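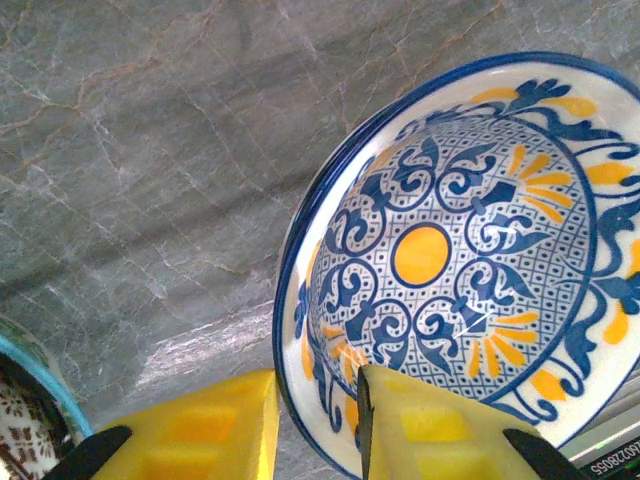 A blue-rimmed plate on grey marble.

Sour cherry poppy seed slice, the way I make it every October

I am so happy to finally be putting this one up! I ate my first piece at Stoyanova, the little bakery down the hill from my old flat, and I went home with poppy seeds in my teeth and a plan to make it myself. Veronika Pálfi, who baked there back then, wouldn't give me the recipe but she did tell me when I was getting warmer. It took me four goes. The fourth one was gone before dinner.

You'll need:
300 g plain flour
150 g cold butter, cubed
100 g caster sugar, plus 60 g for the filling
1 egg yolk
A good pinch of salt
2 tablespoons cold milk
200 g ground poppy seeds
250 ml full cream milk
1 tablespoon honey
Zest of a lemon
A 680 g jar of pitted sour cherries, drained very well

Grind the poppy seeds yourself if you can. A cheap coffee grinder does it in short bursts, and the smell is wonderful – nutty and a bit like hay. Pre-ground is fine too, but taste a pinch first, and if it's bitter, don't use it.

Step 1. Rub the butter into the flour, salt and the 100 g of sugar until it looks like damp sand with a few pebbles left in it. Stir in the yolk and cold milk with a knife. Press two-thirds of it into a lined 20 cm square tin, going right into the corners, and put the rest in the freezer in a lump. Chill the tin for half an hour.

Step 2. Warm the full cream milk with the honey and the 60 g of sugar. When it steams, tip in the poppy seeds and lemon zest and stir over a low heat for five minutes. It goes from soup to something like wet concrete quite suddenly, and it's meant to! Spread it on a dinner plate to cool.

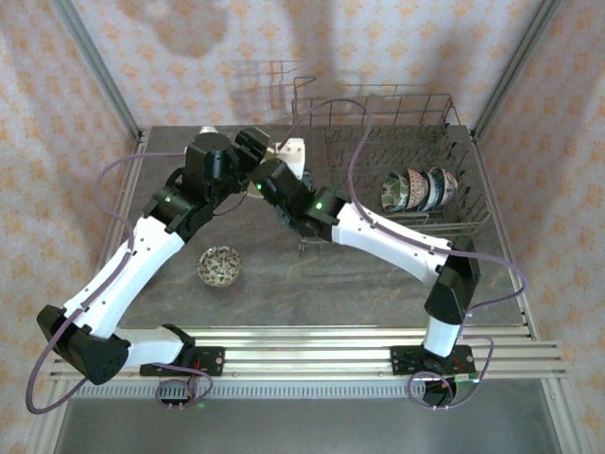 Step 3. Heat the oven to 180°C (160°C fan). Bake the base on its own for 15 minutes, until the edges just start to colour. I skipped this on my second go and the middle was raw dough, so please don't be me.

Step 4. Spread the cooled poppy seed filling over the base and push the cherries into it, close together. Pat them dry with paper towel beforehand, even if you think they've drained enough. Grate the frozen dough over the top on the coarse side of the grater. It'll look scruffy and lovely.

Step 5. Bake for another 35 to 40 minutes, until the top is properly golden. Leave it in the tin until it's completely cold. Warm, it crumbles everywhere (still delicious with a spoon, though). Cut it into 16 squares with a bread knife.

It keeps for four days in a tin and the flavour is better on day two, when the honey comes through. It freezes well too, wrapped in pairs.

A few swaps people have tried: Kristóf Kelemen used plums in place of the cherries and added cinnamon, which I loved. Aino Mäkelä put cardamom in the dough, half a teaspoon, and I've done it that way ever since when we have people over. Frozen cherries do work but they leak, so thaw them overnight in a sieve and save the juice for soda water.

If you make it, tell me what fruit you used – I've got my eye on rhubarb next!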